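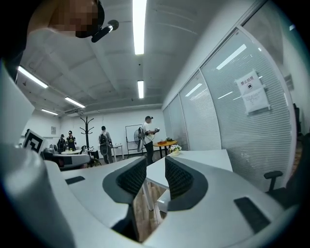
Somebody leaning in, light wood floor underneath.

Fledbridge Penpals and Personals - notes from the August members' meeting

I'm typing these up from my notebook, and my notebook has coffee on it, so if I've got you saying something you didn't say, tell me before the next one and I'll fix it. Naledi Visser ran the meeting. Lieselotte Kasten was there for all of it except the bit about the picnic, when she was on the phone with her sister. I took notes (obviously). We started at 7:15 p.m., which for us is practically early!

Last meeting's notes

Accepted with one correction. I'd written that Naledi wanted to "drop" the handwritten letter exchange, and what she had said was that she wanted to drop the handwritten sign-up form. Those are very different things and I did get a couple of worried emails. Sorry, letter people. Your exchange is safe and I've changed the notes.

The listings

Naledi went over where we are with the personals board. We have 770 live listings, and she thinks a good chunk of them belong to people who met someone ages ago and never came back to take their ad down. Which is lovely for them, but it's a pain for everybody who writes a nice long hello and hears nothing. Lieselotte said she'd written to a man who listed himself as a keen canoeist and got an answer from his wife. The wife was very nice about it, apparently, and they've been swapping recipes since.

So we talked for quite a while about how to clear out the old ones. Naledi's idea was an email that says "Are you still looking?" with a button to keep the ad up. If you don't press the button, the ad goes to sleep, and you can wake it again whenever you like. I asked how long people should get before it goes to sleep, because I know I'm terrible with email in the summer. We went back and forth on a month versus a whole season. Lieselotte was all for a month. I held out for longer, mostly thinking of members who travel, and we ended up with a month plus one reminder, and nothing gets deleted, only hidden.

Agreed: Naledi writes the email, I read it over for tone. I'd like it to sound like us and not like the electric company.

Pen friend matching

This one's my baby so I'll try not to go on. Right now we match people by hand from the form, and the form asks for hobbies, languages and "anything else," and the "anything else" box is where all the good stuff is. People write whole paragraphs in there about their grandmothers. The trouble is that Mesura, the sign-up tool we moved to in spring, chops that box off after a few lines, and some of the best answers have been arriving with the ends missing. I had one that stopped at "and that was the summer I learned to" and I've been wondering about it ever since.

Naledi thinks there's a setting for it. Lieselotte looked on her phone and couldn't find one. I've written to their help desk and got back a message saying my message had been received. If it isn't sorted out by next month I'd like us to go back to taking the long answers by plain email, even if that means more copying and pasting for me. I don't mind, I like reading them.

We also had a request from the pen pal group over in Sopacua, who'd like to share matches with us where they've got somebody left over. I'm very keen on this! They have lots of people wanting to write in Spanish and we always have a few who want to practice. Naledi's only worry was addresses, and I think she's right to worry. We don't pass on a home address until both people have said yes, and she wants to hear that Sopacua does the same thing before we send them so much as a first name. I'm going to call them and ask.
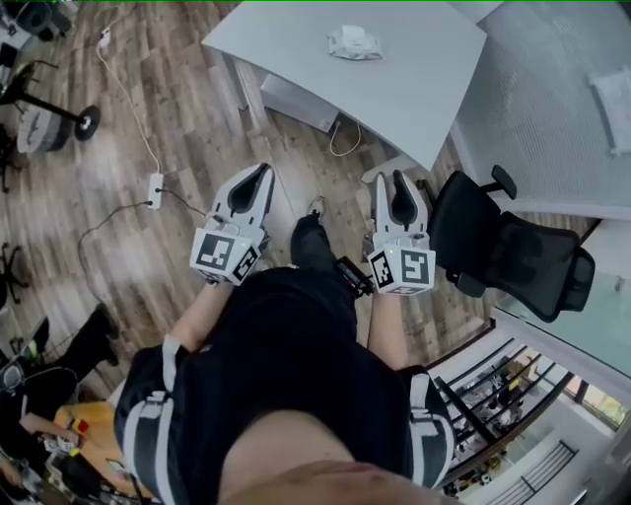 Lieselotte wanted it written down that first names should count too, and that we shouldn't be sending those over ahead of time to "save a step." So it's written down. She had an awkward time with another site once, where her name and town went out in a newsletter, and she would like that never to happen to anyone here. None of us disagreed with her.

Fake profiles and money requests

Less fun, but we had to do it. We had three reports since the last meeting of people being asked for money by someone they'd met through the board. All of them went the same way: lots of sweet messages very fast, a push to move over to Stimuvton chat instead of our own inbox, and then a sudden problem with a plane ticket or a phone bill. As far as we know, none of our members sent anything. The profiles are gone.

Naledi would like a short warning at the top of every new conversation. I said people stop seeing that kind of thing by the second message, and she said fine, then we'll put it in two places, so it's going at the top of the conversation and again in the welcome email. Wording is more or less this: don't send money to someone you haven't met, don't send gift card numbers to anybody, and if someone's in a big hurry to get you off our site, tell us. Lieselotte asked for something kinder at the end, for people who have already sent money and feel foolish about it. I thought that was a really good point. She's going to write a couple of lines and I'll add them in.

We did not agree on whether to require a photo for new listings. Naledi is for it. I'm against it - some of our nicest members joined precisely so they could be read before they were looked at, and pen friends don't need one at all. Lieselotte could see both sides. It's going on the list for next time, and if you have feelings about it please write in, because the people in the room were starting to repeat themselves (me included).

Money

We have $1,377 in the account. Hosting is paid up through winter. The only thing we need to buy is stamps and envelopes for the paper exchange, and Naledi okayed that without any discussion. I asked if we could get the nicer envelopes, the ones that don't go see-through when it rains, and I was told to bring prices.

The picnic

Sunday, by the pond, from noon until people get tired. We want to keep it easy for anyone who's shy. Last time we did the name stickers with a question on them and a few folks said it felt like a job interview, so there won't be any questions on them this year. Just your first name, or your board name if you'd rather go by that. Bring a dish if you feel like it and don't worry if you don't. I'm making the potato salad again because I got compliments on it, and I intend to get them again.

There'll be a letter-writing blanket too, with paper and pens, for anybody who'd rather sit and write than mingle. That was the hit of last year and I barely had to do anything except stop the paper from blowing away. I'll bring rocks.

If you're meeting someone from the board there for the first time, let Naledi know if you'd like her to introduce you. She's good at it and she'll wander off at the right moment.

Odds and ends

The "how to write a first message" page has a dead link in it. I'll fix it.

Someone asked if we could have a section for people over a certain age. We couldn't settle on what age without insulting one of us, so it's been put off.

Lieselotte has a box of postcards from her aunt's house that she's giving away to members. They're mostly lakes and hotels, plus some very odd ones of roundabouts. See her at the picnic.

To do before next time

Naledi - "still looking?" email, warning text in both places.
Lieselotte - the kinder lines for the warning, postcards.
Me - call Sopacua, chase Mesura, envelope prices, dead link, potato salad.

We wrapped up at 9:05 p.m. and then stood by the door talking for a good while longer, but I'd put my pen away by then.

Contact: use the Write to Us form | © Fledbridge Penpals and Personals | Back to top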